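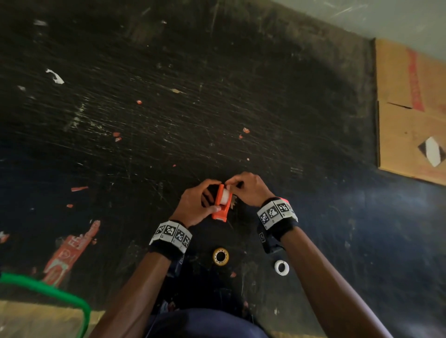

An orange dispenser and a roll of white tape, held over a well-scratched black surface.

I moved to Drukbridge in August and I'm still cross about how we wrap parcels. My aunt's birthday present was one paperback, and by the time I'd finished it had more tape on it than a leaking garden hose. Why do we do this? String works! Brown paper and string got books across the country for my nan, and you could untie the lot and use it again at Christmas. The post shop on Lirer Street wants $5.65 for a padded bag I'll rip open once - no thanks, mate. I bought a ball of twine on Sunday and I reckon it'll see me through to next winter.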